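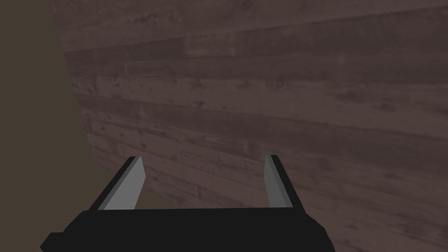

Gripper open, dark planks beyond it.

Sim night on the Skatulura project, and what a great fault we got! Both arms stalled halfway through a door run at step 602. Before you touch the code, open the jaws in the model and check the finger limits – ours had drifted by nearly 6 mm, and the safety stop was quite right to trip.

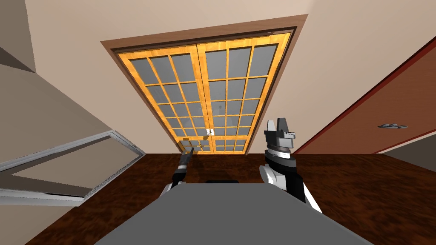 Two arms, one table, double doors behind.

Next, drop the speed to 50 percent and move one arm at a time. I love this part, you learn so much! Write down which joint complains first, then reset that one alone and save under a new name.

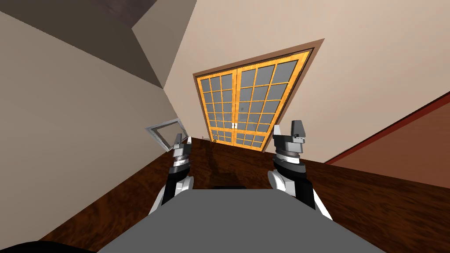 Dede Dankwa wrote back that her stall came from an old limits file, and that she now reloads it after every reset.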